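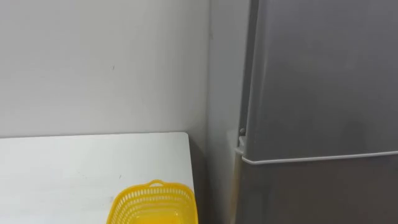
冷蔵庫のドア開けプランナー、やっと全部書き直しました!うれしいのでスレッドにします。

前の版はNiltbyの軌道最適化にぜんぶ丸投げしてたんですよね。手先の目標姿勢を100個ばらまいて、IKが解けたやつから順に試す方式。動くけど遅いし、ときどき肘が壁のほうへ突っ込む軌道を平気で出してくる。

新しい版では、ドアを「ヒンジ軸+半径」の1自由度モデルにして、手先は円弧の上だけを動かす制約にしました。探索するのは台車の位置と肘の向きだけ。急に問題が小さくなって気持ちいい〜

で、いちばん苦労したのが知覚側です。銀色のドアって深度がほんとに出ない。反射したところがごっそり抜けて、点群で見ると冷蔵庫の真ん中に穴があいてる(笑)

なので面を直接取りにいくのはやめて、上下のドアの境目の横線をRGBで拾って、そこから平面を起こすことにしました。線が1本しっかり取れるだけで、ヨー角の推定がびっくりするほど安定します。

白い壁と白いテーブルも地味に手ごわい。特徴点がほとんど乗らないので、自己位置がじわっと流れるんです。黄色いカゴみたいに色がはっきりしたものが近くにあると、トラッキングがそこにしがみついてくれて助かる。カゴを動かすと当然マップもずれるけど……

ここは動く物体のマスクをちゃんと入れたい。いまはLedskaのセグメンテーションの出力をそのまま食わせてるだけで、時刻合わせが雑です。遅延ぶんを姿勢バッファで巻き戻す処理を書きかけ。

制御はインピーダンス制御。円弧の接線方向は硬め、半径方向は柔らかめ。最初、接線と半径を逆に設定していて、シミュレータの中でドアが大暴れしました。座標系のバグは毎回新鮮に楽しい(楽しくない)。

シミュレーションは初期位置をランダムに振って2,000回。前の版だと計画に失敗するケースが600回あったのに、新しい版は2回!ログを見て変な声が出ました。

残った失敗はどっちもテーブルと冷蔵庫のすき間に台車を寄せようとしたケース。コストマップの膨張半径を見直せばいけそうな気がしてます。

可視化ツールのOloも少し直しました。円弧の制約と実際の手先軌道を重ねて表示できて、ずれた区間だけ色が変わります。これ、もっと早く作ればよかった。

次は下のドア。ヒンジの推定は同じコードで通るはずなので、週明けに試してみます。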